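Ata da reunião do conselho editorial da revista Punulach — Crítica e Leitura

Data: sexta-feira, 23 de agosto
Local: sala de leitura da Biblioteca Werham, com participação remota
Presidência da reunião: Lucrezia Greco

1. Abertura e aprovação da ata anterior

A reunião começou às 18h40, com sete conselheiros presentes. A ata da reunião anterior foi aprovada com uma correção no item 3: onde se lia "ensaio", leia-se "resenha longa". A distinção tem efeito no pagamento e por isso foi registrada.

2. Situação do próximo número

O número terá 104 páginas. Estão fechados o editorial, as duas entrevistas e a seção de poesia traduzida. Faltam a resenha sobre o romance de estreia publicado pela editora Flostov e a revisão final do ensaio sobre narradores infantis na prosa regional. O autor do ensaio pediu mais uma semana. O conselho concedeu o prazo, com a condição de que as notas de rodapé sejam reduzidas; a versão atual traz notas que ocupam quase metade de algumas páginas.

Discutiu-se se a resenha do romance deve sair mesmo com atraso de um número em relação ao lançamento. Houve quem defendesse que a revista não tem compromisso com novidade e que um livro lido com calma rende crítica melhor. Houve também a observação de que os leitores já viram o livro comentado em outros lugares e vão esperar algo além do enredo. Ficou decidido publicar, com pedido ao resenhista para cortar os dois parágrafos de resumo.
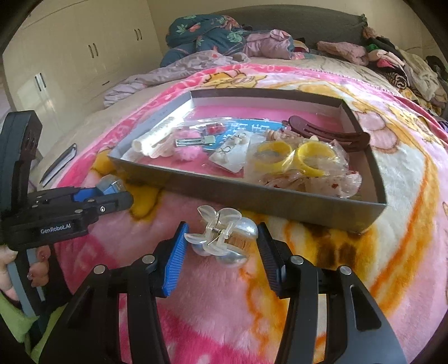

A tiragem foi mantida em 620 exemplares. A gráfica enviou orçamento para papel mais encorpado na capa, e a diferença foi considerada alta. Mantém-se o papel atual.

3. Dossiê sobre crítica e oralidade

Lucrezia Greco apresentou o plano do dossiê para o número seguinte. A proposta reúne quatro textos: um estudo sobre a transcrição de contos orais, uma leitura comparada de duas coletâneas de provérbios, uma entrevista com um tradutor e um texto de abertura que ela própria assinará. O ponto mais debatido foi a leitura comparada. Parte do conselho considera que o texto trata as coletâneas como se fossem obra de um autor só e ignora o trabalho dos organizadores. O parecer será devolvido com essa observação e a pergunta direta: quem escolheu a ordem dos provérbios, e segundo que critério?

O dossiê foi aprovado em princípio. O texto de abertura não deve passar de seis páginas.

4. Normas para resenhas

Foi lida a nova redação das normas. Principais alterações:

— resenhas curtas passam a ter limite de 7 mil caracteres, com espaços;
— citações da obra resenhada devem trazer o número da página;
— o resenhista informa, ao enviar o texto, qualquer relação pessoal ou profissional com o autor do livro;
— não se aceitam resenhas de livros que o proponente tenha prefaciado.

A terceira alteração gerou discussão. Num meio pequeno como o nosso, foi dito, quase todos se conhecem, e a regra aplicada com rigor deixaria a revista sem resenhistas. A redação final fala em informar e deixa a decisão ao conselho, caso a caso. Aprovada com um voto contrário.
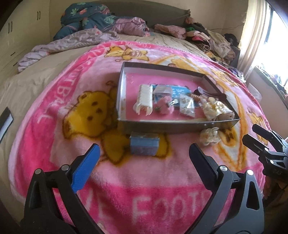 As normas entram em vigor para textos recebidos a partir do próximo número. Os que já estão em avaliação seguem as regras antigas.

5. Prêmio Marchetti de ensaio

A revista foi convidada a indicar um ensaio publicado no último ano. Foram lembrados três textos. Após breve troca de opiniões, o conselho preferiu adiar a indicação para que todos possam reler os candidatos. Os arquivos serão enviados por correio eletrônico. Cada conselheiro responde com um nome e uma justificativa de no máximo 200 palavras.

6. Outros assuntos

Foi pedido que os livros recebidos para resenha sejam anotados no caderno da entrada antes de irem para a estante — dois volumes de contos continuam sem paradeiro conhecido.

A página da revista segue com o índice dos primeiros números incompleto. A secretaria vai digitar os sumários que faltam, começando pelos mais antigos.

7. Encerramento

A reunião terminou às 20h25. A próxima será convocada por correio eletrônico, depois de recebidas as respostas do item 5.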